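Bimanual strap folding: validation loss keeps falling, success rate does not
Posted in Manipulation / Imitation learning, 10 Mar 2026

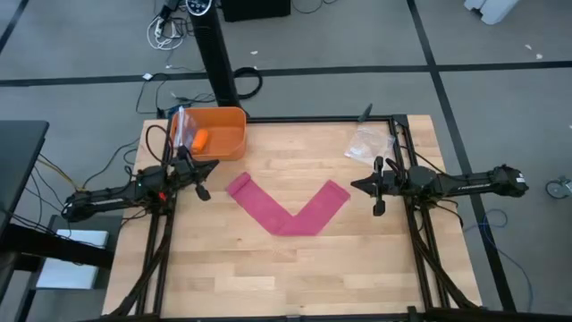
Setup and problem

Two arms on side rails facing each other over a butcher-block table, parallel grippers, one head camera. The task is to pick up a flat pink fabric strip, fold it end to end, and put it in the orange bin. The start shape of the strip is randomized by hand, and a wide V is one of the usual ones.

The policy is an action-chunking transformer trained on 101 teleoperated demonstrations. Chunk length is 101 steps as well, which is a coincidence. Validation loss on held-out episodes is still going down at 4000 epochs. Success on the real table peaked at a much earlier checkpoint and has been flat or worse from there on. The common failure is that both grippers come down over the strip, hover, and close slightly above the fabric. When the first grasp works, the fold nearly always works too.

I have tried a lower learning rate and more color augmentation. Neither changed the hover. Is there a better offline number than validation loss for choosing a checkpoint, or is this a data problem?

Posted by jumik_bench

woseser

Validation loss on an averaged L1 over the chunk tells you very little here. Most of the timesteps in a folding episode are free-space motion. The grasp is a few frames long and contributes almost nothing to the mean, so the loss can improve for a long time on transit segments while the grasp gets worse.

What I would do, in order:

Label the gripper-close event in every held-out episode. You can get it from the gripper command, no manual work.

Compute the error only in a window of 8 steps before and after that event, and report the vertical component of the end-effector position separately from the other two. Joint-space error hides it.

Plot that against epoch. If it turns up near the checkpoint where your success rate peaked, you have your selection metric.

Run at least 3 training seeds before believing any of it. Differences between neighboring checkpoints are often smaller than differences between seeds.

On the hover itself: check the demonstrations for pauses. Operators tend to stop above thin fabric to judge height. A policy with no history sees the same image with two different labels (wait, descend) and settles somewhere between them. Trimming idle frames before the close fixed most of this for us on the Woseser cloth set. We did not need new data.

Also, one head camera gives you poor height information on a matte strip lying flat on wood. A wrist camera on each arm is the larger improvement if you can mount them.

darkthorpe_lab

Take the clear plastic bag off the table. Also the clear plastic item in the bin if it isn't part of the task. Reflections.

varela_m

Agree with woseser on the windowed error, with one correction. The windows should be aligned per arm. In bimanual data the left and right close events are rarely simultaneous, and if you center on the first one you will score the second arm while it is still traveling.

I disagree on trimming. It removes the hover but it also removes the corrections the operator made during the pause, and on our rig the lateral grasp error went up afterwards. Shortening the executed part of the chunk near contact worked better: predict the full 101, execute 8, replan. It costs inference time and nothing else. If you use temporal ensembling, turn it off for the gripper dimension, as averaging old open commands with new close commands delays the close.

As for the bag, I would leave it where it is during evaluation if it was there during collection. If it was moved between episodes then it is just a distractor and does no harm. Removing it only at test time is a shift you would have to account for.

Comment from jumik_bench

Windowed vertical error, aligned per arm, turns up shortly after the checkpoint that did best on the table. Accepting the first reply for the metric. Short execution is running now with ensembling off on the gripper. Wrist cameras will have to wait until October.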